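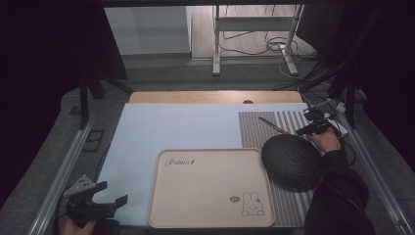 I finished the book on the Jalville mill strike last night, a little after the dishwasher quit, and I've been carrying it around in my head all day like a song. My sister gave it to me in December and I let it sit by the bed for weeks (sorry, Annie, I know you asked twice). It's called The Winter Count, it's by Ewan Lindsay, and I'd like to tell you about it, though I should warn you that I'm no historian and I will wander.

First, the bare bones. Jalville was a wool town, and nearly everyone in it worked for one company, Mulell Woolens. In the winter of 1911 the company cut wages and lengthened the day in the same week, and 1,535 people walked out. They stayed out for 244 days. Four of them died, two in the shooting at the canal gate and two from pneumonia after families were put out of company houses in the snow. I grew up an hour and a half from there and never heard one word of this in school. We did a whole unit on canals! We built a lock out of milk cartons!

Lindsay taught high school for most of his life and you can tell, in the nicest way. He explains what a carder does, and a spinner, and a mender, and why the menders were paid the most and walked out last. He has a whole chapter on the company store that I expected to skim and ended up reading aloud to my husband, who was trying to watch basketball. The store sold flour on credit against wages that hadn't been earned yet, so by the time the strike came a good many families owed more than a season's pay. Lindsay found the ledgers in a church basement in Wonport, where the company's bookkeeper had retired, and he quotes from them line by line. Thread, lamp oil, one pair child's shoes, returned. I had to put the book down for a bit after the shoes.

What I liked best was that he lets the strikers disagree with each other. The weavers and the dyers could hardly stand to be in the same hall, and the Polish and the French Canadian families held separate meetings for the first month, and there's a long, sad, sometimes very funny stretch about who would be in charge of the soup. I've been on enough church supper crews to believe every bit of it. And then somehow they do feed each other, 2,000 bowls on the worst days, counting children.

He's less sure of himself with the company side. Old Mr. Mulell comes and goes like bad weather and I never got a feel for him. The son, who apparently argued against the evictions and then signed the papers anyway, gets three pages, and I wanted thirty. There's a footnote saying that the family letters are closed to researchers, so I suppose that's that, but I did wish Lindsay had told us so in the body of the book instead of tucking it down there in the small print. My eyes aren't what they were.

The other thing I'll grumble over is the maps. There's one, at the front, and it doesn't show the canal gate! I kept flipping back to it all through the shooting chapter and finally drew my own on the back of a gas bill.

Reading it made me think of my grandmother, who worked in a different mill, in Wonport, from the time she was fourteen. She didn't talk about it much. She did have a way of running her thumb along the edge of any blanket in any store, hunting for the flaw, and if she found it she'd show the clerk. I used to be mortified. Lindsay describes the menders doing just that with their thumbs, along the selvage, by feel, and I sat there in bed with my own thumb on the hem of the quilt.

If you want to go further, he recommends Namboodiri's older study of the wool towns, and I've put in a request at the library. I'm second in line, so somebody out there has my taste. I'm told it is drier but has better maps.

Anyway, my copy is going to my cousin Pauline next, and after that anyone local is welcome to it. Just leave me a note in the comments, and please don't mind the pencil marks, or the tea on page 90.

Posted 1/26/18 in Books, Family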